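The Balter Job

Demonstration 812 was rejected at review. Reason code: hesitation, left side, before contact. The demonstrator disputed the code and was given the usual form.

The Musisdale bench ran one task that spring. The work item was a smoky-brown acrylic box, supplied by Furach, with a lid that showed its dividers. The demonstrator wore gray sleeves, held a gripper in each hand and performed the task at a steady rate. The policy would learn from the recorded motion. The contract with Balter called for 3,000 accepted demonstrations. Rejected ones did not pay.

The instructions were two pages long. Keep the wrists low. Approach the front edge square. Do not squeeze until both pads are level with the edge. The demonstrator had written most of them, in an earlier position, and now found the second page unclear.
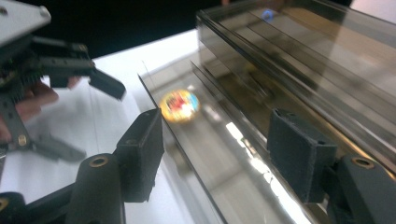
Why not write the motion as code and skip the hands?

Code had been tried first, and it failed whenever the box sat a few degrees off its mark. A person corrects for that without noticing, and the recordings keep the correction.

That exchange was in the training notes, unsigned. The demonstrator had read it on the first day and had thought about the words "without noticing" on most days after.

By May the trained policy was good enough to be watched. It ran at night on a pair of arms in the Nowakowski building, and the logs came over in the morning. In the logs was a pause. Before each contact the left arm stopped for a fifth of a second and then went on. Review flagged it as an artifact. The engineers looked for it in the controller, then in the timing of the data, and found both clean.

The demonstrator did not need to look. The pause dated from an old injury to the left thumb – a door, years before any of this – and had been in every file from the start. Review had only begun to code for it after seeing it in the machine.

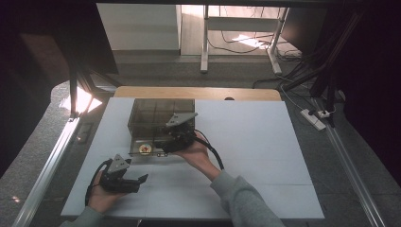

Disposition

The request was to filter the set. At the threshold review proposed, 2,138 files would be removed, and Balter's date would be missed. A second option was to leave the pause in. It cost a fifth of a second per cycle and had never caused a drop.

The second option was approved on 08/12/2019. The demonstrator signed as a witness, using the right hand, and went back to the bench to record the next 1,000. The left thumb waited before each contact, as it always had. Reason code 812 was withdrawn from the list.

The arms at Nowakowski were later copied to another site. The pause went with them.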